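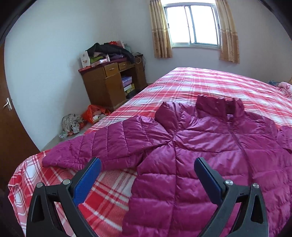 패딩 (의류)

패딩은 겉감과 안감 사이에 솜이나 깃털 따위의 충전재를 넣고 누빈 방한용 겉옷을 한국에서 두루 부르는 말이다. 영어 padding에서 왔으나 영어권에서는 보통 puffer jacket, down jacket, quilted jacket 등으로 쓴다. 북한어 및 옛 표기는 솜옷 문서 참고.

1. 명칭
좁은 뜻으로는 합성솜을 넣은 것만 패딩, 오리털·거위털을 넣은 것은 다운 재킷. 실제로는 구분 없이 다 패딩이라고 한다. 길이에 따라 숏패딩, 롱패딩. 소매가 없으면 패딩 조끼. 얇은 것은 경량 패딩이라 하며 코트 안에 받쳐 입기도 함. '파카', '점퍼'와도 자주 섞여 쓰임.

2. 구조
겉감은 나일론이나 폴리에스터가 많다. 털이 새지 않게 촘촘히 짠 천을 쓰고, 열과 압력으로 눌러 광택을 내는 경우도 있다(다운프루프 가공). 안감은 대개 더 얇다.
충전재가 한쪽으로 쏠리지 않도록 일정 간격으로 박아 칸을 나눈다. 가로 칸이 가장 흔하고 마름모꼴, 세로 칸도 있음. 칸을 나누는 방식은 크게 둘.
봉제선 관통형: 겉감과 안감을 바로 맞대고 박는다. 가볍고 싸지만 박음선 자리로 열이 빠진다.
박스형: 겉감과 안감 사이에 칸막이 천을 세운다. 두껍고 따뜻하며 값이 비싸다. 고산 등반용에 주로 쓰임.
박음선 없이 접착이나 특수 직조로 칸을 만든 제품도 있다.
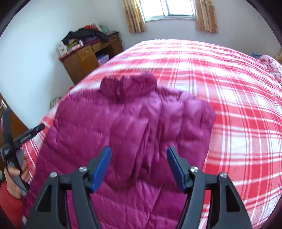

침대 위에 펼쳐 놓은 자홍색 다운 재킷

3. 충전재
3.1. 다운
물새의 가슴과 배 쪽에 나는 솜털. 깃대가 없고 사방으로 퍼진 모양이라 공기를 많이 머금는다. 거위털이 오리털보다 송이가 큰 편이나 새의 나이와 사육 환경에 따라 다르므로 종류만으로 우열을 가리기는 어렵다. 보통 깃털을 조금 섞어 쓰며 라벨에 솜털과 깃털의 비율을 적는다.
물에 약한 것이 단점. 젖으면 뭉치고 보온력이 크게 떨어진다. 발수 처리한 다운도 나와 있지만 완전 방수는 아님.
3.2. 합성솜
폴리에스터 섬유를 가늘게 뽑아 부풀린 것. 젖어도 보온력이 덜 줄고 빨리 마른다. 같은 무게면 다운보다 덜 따뜻하고 오래 눌러 두면 잘 안 살아난다. 동물성 원료를 피하는 소비자가 많이 찾음.
3.3. 필파워
다운의 복원력을 나타내는 수치. 일정 무게의 다운을 눌렀다 놓았을 때 차지하는 부피로 잰다. 숫자가 클수록 같은 무게로 더 많은 공기를 품는다. 400이면 낮은 축. 다만 필파워만 높고 충전량이 적으면 별로 따뜻하지 않으므로 둘을 같이 봐야 돼는데 광고에는 필파워만 적는 경우가 잦다.

4. 역사
누빈 옷 자체는 아주 오래됐다. 한반도에서도 솜을 두어 누빈 옷이 널리 입혔고, 유럽에서는 갑옷 밑에 누비옷을 받쳐 입었다. 지금과 같은 형태의 다운 재킷은 20세기 전반 등산, 낚시 같은 야외활동용으로 나왔다. 이후 스키복을 거쳐 일상복이 됨.
나일론이 값싸게 풀리면서 색이 화려해졌다. 원색, 형광색이 특히 스키장에서 유행. 한국에서는 교복 위에 입는 옷으로 퍼졌고 2010년대 후반에는 롱패딩이 크게 유행하였다.

5. 세탁과 보관
세탁 라벨을 먼저 볼 것. 드라이클리닝은 다운의 기름기를 빼서 복원력을 떨어뜨린다고 하여 물세탁을 권하는 제품이 많다.
지퍼를 다 잠그고 뒤집어서, 미지근한 물에 중성세제. 섬유유연제와 표백제는 쓰지 않는다. 짧게 탈수한 뒤 평평한 곳에 뉘어 말리고, 중간중간 손바닥으로 두드려 뭉친 털을 풀어준다. 건조기를 쓸 때는 낮은 온도로, 테니스공을 같이 넣기도 한다. 겉만 말랐다고 바로 넣어두면 냄새가 난다.
목둘레와 소맷부리의 화장품 얼룩은 전체 세탁 전에 따로 닦는다.
압축팩에 오래 두면 충전재가 상하기 쉽다. 통기성 있는 커버에 느슨하게 넣는것이 좋다. 옷걸이에 오래 걸면 털이 아래로 처진다는 의견도 있어 접어서 보관하기도 함.

6. 수선
작은 구멍은 나일론 수선 테이프를 붙인다. 모서리를 둥글게 잘라야 덜 떨어진다. 박음선에서 털이 나올 때는 잡아 빼지 말고 안쪽에서 당겨 넣는다. 바늘로 꿰매면 바늘구멍으로 또 새는 수가 있음.

7. 논란
살아 있는 새의 털을 뽑는 방식이 비판을 받아 왔다. 이에 따라 사육과 채취 과정을 확인하는 인증 제도가 생겼고, 헌 옷이나 이불에서 모은 재생 다운을 쓰는 업체도 늘었다.

8. 관련 문서
누비
다운 (깃털)
솜옷
파카
침낭

마지막 수정: 2018-08-22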